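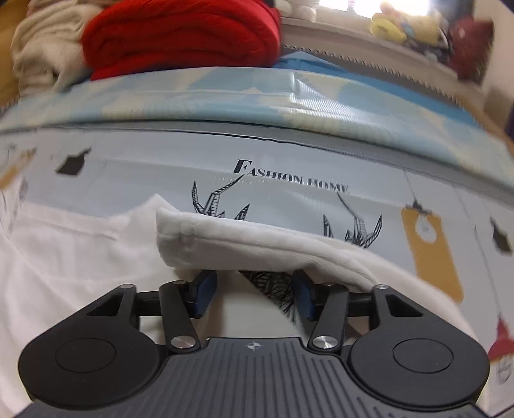

Folded white towel on the bed, blue-grey printed sheet underneath. I do love a bit of looped terry.

The linen gallery, spare room and all

Hello again! I promised a few of you that I'd put up something from the great linen sort-out, so I've finally got round to making a page for it. The towels were what set me off in the first place. I went to the airing cupboard for one pillowcase and the whole top shelf came down on my head (no injuries, slight loss of dignity), and by teatime every sheet we own was in the spare room.

I've put my notes underneath, in no very sensible order.

The towels

White, all of them, or they were when we bought them. I got most of ours from Plalix when the old shop on the corner was closing down, and I've never regretted it. They've gone softer over the years, which I know isn't what everybody wants, and my sister-in-law says a towel ought to be able to stand up by itself. We've agreed to differ.

I fold mine in half longways, in half again, then over in thirds so the rounded edge faces out of the cupboard. Arif Navaratnam wrote to me after the last page to say he rolls his, and that I'd fit twice as many in. I did try it, Arif! They looked lovely for one evening and then somebody pulled out the bottom one.

The printed sheet

The pale grey-blue one is my favourite and I won't hear a word against it. It has been through the wash more times than I could tell you and I still put it on when we've got people staying. It's an Iremo one, bought in the February sales for 8 pounds, reduced because the packet had been opened. I went back for a second and they'd gone, of course.

If anyone has spotted the same sort of thing in a double, do let me know. I've looked on all the usual sites and the nearest I found was a set for 80 pounds, plus postage, and I'm afraid I laughed out loud.

White sheets and other problems

I can never tell the flat sheets apart once they're folded. Singles, doubles, the odd one that came with the caravan, they all look the same until you've shaken them right out and got them halfway on to the wrong bed. Sandamali Siddiqui gave me the tip of sewing a little loop of coloured thread into one corner, red for double and green for single, and I've done nearly 8 of them so far (one is half finished and has still got the needle in it, so I must remember that before it goes anywhere near a mattress).

Fitted sheets I fold badly. I've watched the videos. I tuck the corners into each other, lay it on the bed, smooth it out, feel terribly pleased, and then end up with something like a cushion.

Where it all went

Towels on the middle shelf now, bed linen above, and the heavy blankets down at the bottom where they can't hurt anyone. Two bags went to the animal shelter, who were very glad of the old bath sheets, and the tablecloths are in the chest on the landing until I decide what to do with them. I'm keeping the big embroidered one, whatever my husband says.

Next page will probably be the curtains, if I can face getting the ladder out.

Page put up 4/10/19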